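Section 5: Setting Up Your Flat Work Surface

I put this section after the cabinet parts because almost everybody builds the Lodolton table in that order, but you can skip straight to it if you only bought the top. It covers leveling, cleaning, and getting the white surface ready to use for sorting, folding, cutting paper, or whatever you have in mind. I mostly use mine for laying out sewing patterns and then clearing it all off again before dinner.

What you need

The top panel, unwrapped
The bag of leveling feet (it's taped inside the lid of the smaller carton, and yes, people throw it out)
A spirit level, the longer the better
2 clean cloths, one damp and one dry
A little dish soap
A pencil and some low-tack tape

Leveling the table

1. Put the table where you want it to live. I know it's tempting to level it in the garage where you built it and carry it in afterward, but every floor is different and you'd just be doing it again.

2. Screw a leveling foot into each leg until it stops, then back it out one full turn. That gives you room to go either way.

3. Lay the level along the long side first, then along the short side, then corner to corner. Adjust one foot at a time and check again after each one. I tried doing two at once to save time and ended up chasing the bubble for most of an evening.

4. Press down on each corner with your palm. If you feel any rocking, the foot on that corner or the one diagonally across from it needs to come down a hair.

Note: On thick carpet, wait overnight and check the level again. The feet sink a bit and the reading you got at 5 in the afternoon may not be the one you get at breakfast.

Caution: Don't drag the table once the feet are on. Get someone to take the other end and lift. The feet are small and they bend easily, and a bent one will never sit right again no matter how much you turn it.

Cleaning the surface for the first time

The top ships with a thin haze on it from the protective film. It's harmless, but tape won't stick to it and pencil lines skid all over the place.

1. Peel the film off slowly from one corner. Keep it low and pull it back over itself. If it tears, pick up the loose edge with a piece of tape instead of a fingernail or a knife.

2. Wipe the whole top with the damp cloth and one small drop of soap. Go in long strokes from one end to the other. Little circles leave marks on a matte finish, and you'll see them every time the sun comes in sideways!

3. Rinse the cloth, wring it out hard, and go over everything again.

4. Dry it right away with the other cloth. Get into the seam along the back edge too, where water likes to sit.

Caution: No scouring powder, no melamine sponges, no furniture polish. Polish makes the top shiny in patches and I haven't found a way to get the matte look back. If you have a stain that soap won't shift, the Priltley cleaning paste in the accessory kit is the only thing I'd put on it, and I'd still try it on the underside first.

Checking for dust and dents

Do this with the overhead light on and your other lamps off. Light coming straight down gives you a nice even white, and anything sitting on the surface is easier to spot.

1. Stand back and look across the whole top. Slow changes in brightness from one part to another are just the light falling off, so don't worry about those.

2. Move in closer and look for small, sharp-edged marks. Soft gray patches are usually shadows from your hand or whatever you're holding over the table.

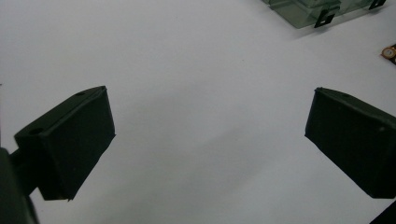
3. Run your fingertips lightly over anything that looks suspicious. Grit rolls, a dent doesn't. Brush grit off with the dry cloth and circle dents lightly in pencil so you can find them again.

4. If you find a dent you can catch a nail in, stop there and contact Saavedra, who handle the replacement tops. Have your carton label handy. Wipe the pencil off once you've reported it.

Marking out your zones

You can skip this one if you like a bare table. I like having a spot for things coming in and a spot for things going out, or it all turns into one heap.

1. Measure 300 millimeters in from the left edge and make a small pencil tick at the front and the back.

2. Do the same from the right edge.

3. Join each pair of ticks with low-tack tape, keeping it straight with the edge of your level. Everything in the middle is your working area.

4. Use the table for a week or so before you settle on it. Mine moved twice (I'd made the left side far too small for a folded pattern sheet).

Note: Change the tape every couple of months. Old tape leaves a gummy line, and you'll be back to the damp cloth and a lot of rubbing.

If you bought the Pravari edge strips, fit them now, before you load anything onto the table. The instructions are in Section 6, along with the trick for getting the corner pieces to meet.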